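Robles Residence Hall
November 7, 2021
A thread for residents on the shared breakfast counters, which reopen on all floors this week. Please read to the end before using the equipment. (1/12)

Robles Residence Hall
Each floor kitchen now has a white counter table set aside for breakfast. It holds a coffee machine and a toaster. Bowls may be used there and must be returned to the cupboard after washing. The table is not intended for cooking, studying or storing groceries. (2/12)

Robles Residence Hall
Breakfast counters are open to all 600 residents of the hall and to registered overnight guests. Guests must be accompanied. Residents of the Burnia annex should continue to use the ground floor kitchen in their own building until the new wiring has been inspected. (3/12)

Robles Residence Hall
Coffee machine. Fill the tank from the cold tap only. Place your cup on the grate before you start the machine, and stay with it until it has finished. Ground coffee is not supplied. Milk must never be poured into the water tank. Last year this damaged two machines beyond repair. (4/12)

Robles Residence Hall
The drip tray is the part most often reported as dirty. Lift out the grate, empty the tray into the sink, rinse both and put them back. The last person to use the machine before 10 a.m. is asked to do this, whether or not the tray looks full. Please do not put the grate in the dishwasher. (5/12)

Robles Residence Hall
Toaster. Sliced bread only. Bagels may be toasted if cut in half and if they fit into the slot without force. Buttered bread, cheese, filled pastries and anything wrapped in foil are not permitted. Begin with a low setting. A second short round is preferable to burned toast and an alarm. (6/12)

Robles Residence Hall
On the subject of alarms: the fire panel recorded 55 kitchen activations in the last academic year, and most of them began with a toaster. Every activation requires the whole building to leave, including residents who work nights. Do not leave the kitchen while bread is in the toaster. (7/12)

Robles Residence Hall
If a slice becomes stuck, switch the toaster off at the wall, unplug it and allow it to cool. Wooden tongs are kept in the top drawer. Knives and forks must not be put into the slots under any circumstances. If the slice cannot be removed with the tongs, leave the toaster unplugged and report it. (8/12)

Robles Residence Hall
Power cords should lie flat on the table and away from the sink. Extension cords and adapters brought from home may not be used at the counter. The outlets are rated for the equipment provided. Personal kettles, grills and sandwich presses will be removed and held at the front desk, where they may be collected at the end of term. (9/12)

Robles Residence Hall
Several residents have asked about noise. The coffee machine may be used from 6 a.m. to 10 p.m. on all floors. On the Plondodura wing, where bedrooms share a wall with the kitchen, the hours are 7 a.m. to 9 p.m. These hours will be reviewed in February, and comments may be left at the front desk before then. (10/12)

Robles Residence Hall
Cleaning staff wipe down the counters each weekday morning and empty the crumb trays once a week. They do not wash dishes. Bowls, plates and cups left on the table overnight will be placed in the gray bin under the sink. Unclaimed items are donated at the end of each month. (11/12)

Robles Residence Hall
Faults should be reported to Vicente Ibarra, Residence Services Coordinator, at extension 1227 or in person at the front desk. Please give the floor, the appliance and a short account of the problem. Repairs are carried out by Wornach under the existing service contract, and residents should not attempt them. A printed copy of these rules is posted inside each kitchen door. We thank all residents for their cooperation. (12/12) 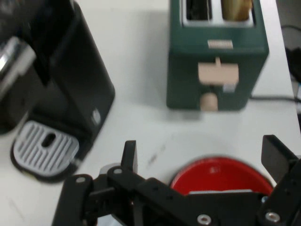

Breakfast counter with coffee machine and toaster. Robles Residence Hall.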